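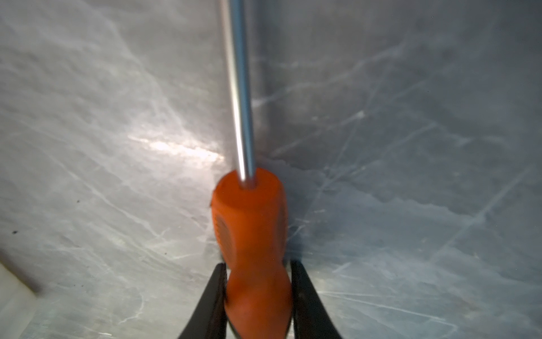
The hand tool program at the Prolton training center issues 800 screwdrivers a year, and its supervisor is particular about how they are kept. "A screwdriver should be easy to find and easy to pick up," the supervisor said in an interview for the December bulletin.

The center prefers bright handles. Orange was chosen after trainees reported losing darker tools on the bench. 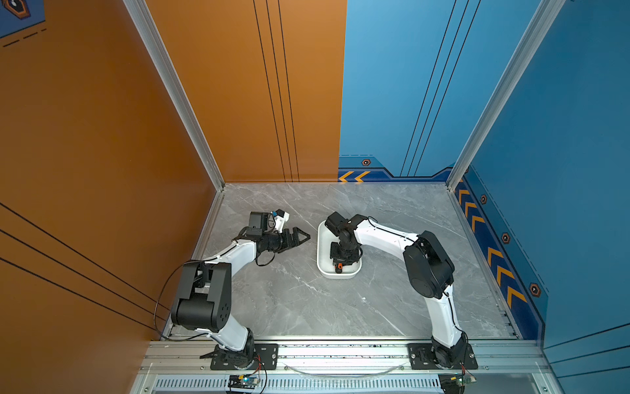
Each trainee is assigned a tray at the start of a course and is expected to return every tool to it before leaving. "We allow 2 minutes at the end of a session," the supervisor said. "That is enough if people have kept order as they worked." 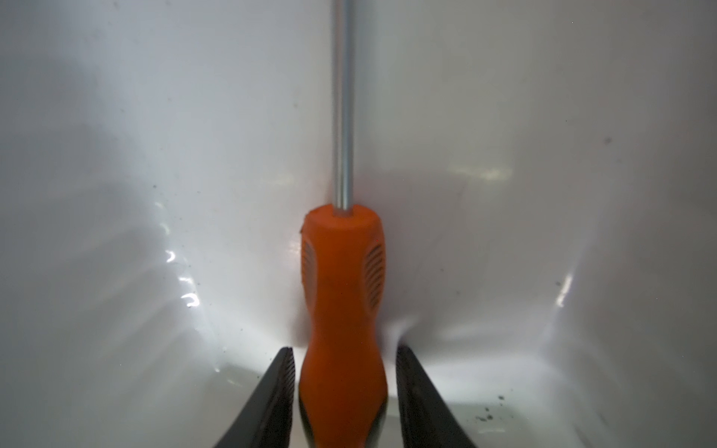
Asked about wear, the supervisor advised looking at the grip first. "Ridges fill with grease. Wipe them with a dry cloth, then check the shaft for bends." Tools that fail inspection are sent to the Flaron store for replacement. The center will review its storage rules next year.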